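Section 2 – Planning and budgeting for a two-arm bench cell

Applies to the Skelier bench cell with two Brala arms. Issue of Sat 18 May.
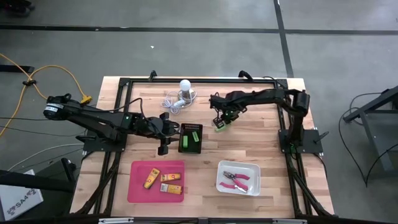
2.1 Before you order

This section covers what has to be measured, decided and priced before a purchase order is raised. Assembly is covered in Section 3 and should not be started until the checklist in 2.6 has been signed off.

The arms are quoted separately from the bench. A quotation headed "arm pair" covers two arms, two grippers and two base plates. It does not cover the frame, the tabletop, the clamps or any mains wiring.

2.2 Choosing the bench

1. Decide which objects the cell will handle in its first month. Work from real items and keep samples of each.

2. Lay the samples out on any flat surface in the positions you expect to use. Small parts held in trays take up more room than the parts alone. Allow for the outside edge of every tray and mat.

3. Measure the layout. If the longer side is over 800 mm, order the wide frame. The standard frame cannot be extended later.

4. Add a clear margin of 80 mm between the layout and each base plate. The margin is for the lower links when an arm folds back.

5. Choose the tabletop. A wooden top is the usual choice and can be re-drilled. A metal top costs more, takes longer to deliver and needs a separate earth lead.

Note: the base plates are bolted to the sides of the frame, facing each other across the top. An order for one arm now and one later must still state "two-arm frame", or the second side will be supplied without holes.

2.3 Choosing grippers and fixtures

6. Check each sample against the gripper opening given on the data sheet. Flat cartons should be measured across their narrow side. Hand tools such as pliers should be measured where they will be gripped, with the handles at their widest.

7. List any object that will not stand unaided. A light bulb, for instance, needs a cup or a holder. Price one holder for each such object and one spare.

8. Order trays and mats at the same time as the bench. Light trays can be pushed out of place during set-up, so include a roll of non-slip sheet if the trays will not be screwed down.

9. Order spare finger tips in sets of 8. Tips are wearing parts and belong in the running budget.

Caution: do not mix Seidel finger tips with Brala finger tips on the same gripper. The fixing screws match but the tip lengths differ.

2.4 Floor space and power

10. Mark the cell boundary on the floor with tape before delivery. Include room to walk along the front of the bench and room for any stand placed at the side.

11. Find the nearest fixed socket. An extension cord is acceptable during set-up and trials. For regular use, budget for a fixed outlet next to the bench and have it fitted by an electrician.

12. Plan a route for the arm cables. Cables draped along the links need enough slack for the full movement of each joint, and those leaving the base should be led down below the tabletop.

13. Price cable covers for every point where a cable crosses a walkway.

Caution: cables lying on the floor are a trip hazard while the arms are being commissioned. Keep other staff outside the tape until the covers are down.

2.5 Drawing up the budget

14. Enter the following as one-off costs: frame and tabletop, arm pair, clamps, trays and mats, holders, fixed outlet, cable covers, delivery.

15. Enter the following as yearly costs: finger tips, replacement cables, the Zarasine software licence, one service visit.

16. Enter staff time as its own line. Set-up of a first cell should be planned at 18 working hours, excluding electrical work. A second cell on the same site is normally quicker, but do not reduce the figure until the first has been accepted.

17. Set a contingency. Most late spending on a cell of this size goes on fixtures – holders that did not suit, trays in the wrong depth, a second set of samples.

Note: the licence is charged per bench and not per arm. Quotations issued before May may show the older per-arm price and should be sent back for correction.

2.6 Checklist before order

Frame size confirmed against the measured layout
Two-arm frame stated on the order
Tabletop material chosen
All samples checked against the gripper opening
Holders and trays listed, with spares
Floor boundary marked
Socket position agreed
Yearly costs approved by the budget holder

Keep the completed checklist with the quotation. The supplier will ask for both at the delivery inspection, see 3.1.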